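4. Setting up a visitor's handset (Citer audio guide)

For front desk staff at the Nullach Heritage Center. Read section 3 first if the charging rack has been moved or unplugged since last season. Citer handsets only - the old Pedach players are still in the back cupboard and do NOT work with the new gallery beacons, so don't hand them out even if we run short.

4.1 Before opening

1. Rack switch on. It's at the back, low down, left side.
2. Wait for the row of green lights. Takes a few minutes if the rack was off overnight.
3. Any handset showing amber stays in the rack. Any showing red, pull it and put it in the repair box with a sticky note saying which slot.
4. Take one green handset and walk it to the first stop (the mill door). Press Play. If you get the welcome track you're good for the day.
5. No welcome track? Go to 4.6.

NOTE: Rack holds 300 but we don't own that many handsets. Empty slots are normal. Please stop reporting them.

4.2 Handing one out

1. Ask which language. Don't guess from the accent.
2. Hold the Menu key until the screen says LANG, then step through with the arrows. OK to save.
3. Ask adult or family tour. Family tour is shorter and skips the famine room.
4. Set volume to 5. Visitors can turn it up themselfs.
5. Scan the tag on the back, then scan the ticket. Desk screen should show both on the same line.
6. Lanyard over the head, not round the wrist. They get dropped on the stone stairs.

If the desk screen shows the handset but no ticket, scan the ticket again. Do not scan the handset twice, it checks it back in and you have to start over.

CAUTION: Never lend out a handset with a cracked back plate. The battery sits right behind it.

4.3 Groups

School and coach groups get set up in one go. Much faster than one by one, but you need the leader's booking number, which starts with G.

1. Desk screen, Groups tab, type the booking number.
2. Pick language and tour once. It goes to every handset you scan after that.
3. Scan the handsets. Any order.
4. Press Close Group. If you forget this the next visitor at the desk gets added to the school party, and it's a pain to undo.

Larger groups go in two halves, second half starting 13 minutes after the first. That's how long the opening film runs plus time to clear the seats. Éabha Mulcahy takes the group bookings and can tell you how the day is split - ask her before the coach pulls in, not after.

4.4 Returns

1. Scan the tag. Line on the screen goes gray.
2. Look it over quick: screen, back plate, headphone socket.
3. Wipe down. Dry cloth for the screen, cleaning wipe for the case and earpiece. Nothing sprayed straight onto the handset, ever.
4. Foam pads off the headphones if they look worn. Spares in the drawer under the till.
5. Back in the rack, screen facing out. Push till it clicks.

Handset not clicked in will not charge, and the light stays off completely.
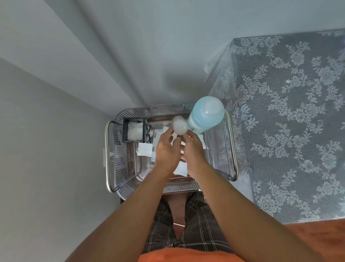 If a visitor hands one back switched off, switch it on before you rack it. The rack can charge a dead handset but it can't send it the nightly update, and then you have one player out of the lot giving last year's tour. This happened most of May.

Visitors leaving without returning: the gate by the gift shop should beep. If it beeps, be nice about it. They nearly always just forgot.

4.5 Track numbers

Handsets pick up each stop by beacon, but visitors can key in a number too. Handy ones to know:

266 - Daly collection, upstairs. The beacon here is weak, so people in the far corner get silence. Tell them to key it in.
377 - outdoor loop, mill race and weir. Only plays in English and Irish for now.
13 - safety and exits. Plays in every language.

Numbers are printed on the small brass discs beside each case. If a disc is missing tell Jarlath, don't write the number on the wall.

4.6 When it won't play

Try in this order:

1. Check headphones are pushed all the way in.
2. Volume up to 8 for a second, then back down.
3. Hold Power and OK together until the screen goes blank. Let go. It restarts by itself.
4. Swap for another handset. Move the ticket across on the desk screen (Swap button, top right).
5. If the second one fails at the same stop, it's the beacon and not the handset. Put out the "use keypad" sign.

Beacons are behind the cases and run off thier own batteries. Front desk does not open them. Jarlath Ó Gríofa has the key and the spare batteries, and he's in until roughly four most afternoons.

CAUTION: Do not reset the rack to fix a single handset. A rack reset wipes the open loans and you lose track of everything that's out in the galleries.

4.7 Closing

1. Desk screen, Loans. List should be empty.
2. Anything still on it, check the cafe and the restrooms first.
3. Leave the rack ON. Update runs at 2 a.m.
4. Log out of the desk screen but don't shut it down.

Section 5 covers headphones and the hearing loop.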